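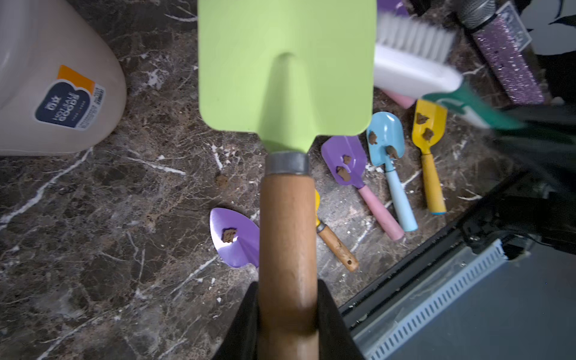
## Garden tools, Fliston house -- minutes, March 19, 2025

Present: Raili Saarela (chair), Seija Seppälä (notes)

1. The small purple and yellow tools stay with the children's group. The green shovel with the long handle is for adults.
2. Soil falls on the marble floor. Seija will brush the tools outside before they come in.
3. New gloves: eight pairs, from Tikkanen. Raili orders.
4. Key to room 415 -- still missing.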